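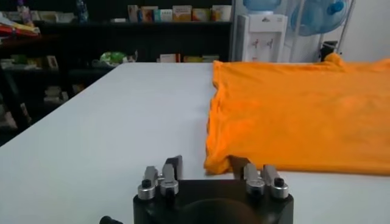 Mumenik Players, minutes of the January meeting

Taken by me, Philomena Daly, because Rochelle had the pen last time and says her hand still hurts. I type these up the same night so if I've got something wrong, shout before the next one and I'll fix it.

We started at 7 in the evening, or as close as we ever get. Rochelle Oyelaran was in the chair. There was a good turnout considering the roads, and the two new people from the open audition came along to see what they'd let themselves in for (welcome, both of you!). Apologies came in from the lighting crew, who were all at the same birthday party.

Last meeting's minutes

Read and agreed, with one correction. I was down as having offered to paint the whole back flat. What I offered to do was paint the door on the back flat. Corrected, with feeling.

Things left over from last time

The rights for the spring play have come through. I've got the license letter in my folder and I've paid the deposit. We have it for 14 performances, which is way more than we'll ever do, but that was the smallest package going.

The piano is still out of tune. The tuner can't come until the week before tech, and we agreed to leave it with him and stop calling him about it.

The borrowed chaise has gone back to the Hirar company. Their stage manager wrote a very nice note and asked if we had seen the fourth castor. We have not seen the fourth castor. If it's in your car, please own up, I'll drive it over myself and no names will be mentioned.

The spring play

Rochelle gave us her director's update and it was mostly good news. The play is called The Brennan Sisters on the posters and just "Brennan" to everybody in this room, and I'm going to write it that way here to save my fingers. Act one is blocked. Act two is blocked up to the telegram. Act three she described as "a lot of people standing near a sofa," and she wants an extra rehearsal for it.

There was a long talk about the accent question. Half the cast want to do it and half the cast can't, and I'm in the second half so I kept my mouth shut for once. Rochelle's view is that one family can't have four different childhoods, so we all go without. Agreed, with some grumbling from the back row. The older sister keeps hers for the song because she's good at it and because the song doesn't work otherwise.

Books down is the first rehearsal after the break. Rochelle asked me to put that in the minutes in a way that sounds serious. Books down is the first rehearsal after the break!

The prompt corner came up again. I said I'd prompt act one and act three but I can't do act two, I'm on stage for all of it, and shouting lines at other people while I'm supposed to be asleep in a chair got a laugh last year that we didn't want. One of the new people said she'd be happy to sit in for act two. Lovely. She's got a script now and a pencil.

The venue

We're back at the Nivier, dates confirmed, four nights and a Saturday matinee if the school group says yes. I called the box office twice and the second time I got a person. The get-in is from 9 in the morning and they need the building empty by 11 at night, and this time they mean it.

They've changed the seating since we were last in. Row A is gone, so there's more apron for us, but it also means the people in row B will be looking straight up at the sofa. Rochelle wants to go over and sit there herself before she fixes the act three positions. I'm going with her. If anybody else wants to come, tell me and we'll share a car.

Ticket prices took longer than they should have. We went in thinking we'd stay where we were. Then somebody pointed out what the hall costs us now and it got very quiet. In the end it was put to a vote and we're going up to 14 dollars, with 7 for students and anyone under 16. I voted against it, for the record, and then I looked at the hall bill again on my way home and wished I'd voted for it.

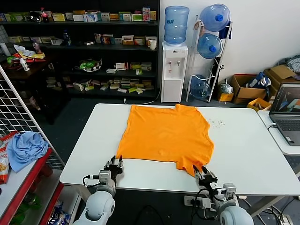 Still on tickets, each cast member can hold two seats per night until two weeks before we open. After that they go on sale like everybody else's. Last fall we had a whole block sitting empty on opening night with names taped to it, and I had to stand in the foyer telling people we were sold out when I could see the seats through the door. I don't want to do that again.

Publicity

The poster has three versions and we passed them around. The one with the train was the favorite by a mile, except there isn't a train in the play. Rochelle pointed out that the sisters do talk about a train. Agreed on the train.

I'm writing the press notice for the local paper and I need a sentence or two from every cast member about who they are and what they've done before. Two sentences. Last time one of us sent me 21 and I had to cut it down to his name and the word "baritone," and he didn't speak to me until the cast party. Get them to me before the end of the month, please.

We also talked about a preview night for friends and family, pay what you like. People were keen. The worry is that it eats up our second dress rehearsal, and Rochelle really wants that one with nobody watching. Left open. She'll decide once she's seen act three on its feet.

Music

Our pianist played us the new arrangement of the song at the end of act one and I got goosebumps, I really did. It's slower and there's a bit in the middle where everything drops out and it's only the two voices. It does add to the running time. Rochelle timed the first act at a read-through with no pauses and she's not worried, but she did ask that we stop adding pauses.

The understudy question

We've never bothered with understudies and after last year I think we should. I said so, at some length. We can't cover everybody, but we could cover the two sisters and the doctor, and the doctor's scenes are short. After some back and forth it was agreed that the three covers will be in place by books down, and that each of them gets one full run in the rehearsal room so it isn't a shock to anyone. Rochelle is asking people privately. If she takes you aside with a kind face, that's what it's about.

The one-act festival

The Hirar people are hosting this year and want to know if we're entering. It's in the summer, 20 minutes for each group, no set to speak of. Some of us would love to and some of us would love a summer. We agreed to say maybe, and I'm to find out what the last date is for saying yes. Somebody suggested cutting Brennan down to the telegram scene and doing that. Rochelle made a face but she didn't say no.

Any other business

Parking at rehearsals. Please don't use the spaces by the bakery. They've been nice about it so far.

The kettle is fixed.

There's a lost scarf, green, from the night of the read-through. It's on the hook by the door.

A request to move rehearsals half an hour later was talked through and turned down. The people with small kids want to be home and the people with long drives want to be home too.

Jobs from tonight

Rochelle: ask about covers, extra rehearsal for act three, decide on the preview.
Me: press notice, festival deadline, the door on the back flat.
Everybody: bios to me, lines learned, look in your car for a castor.

We finished at 9:20 and a few of us stayed on to go over the telegram scene. Next meeting is same place, same time, first week of the month.

P. Daly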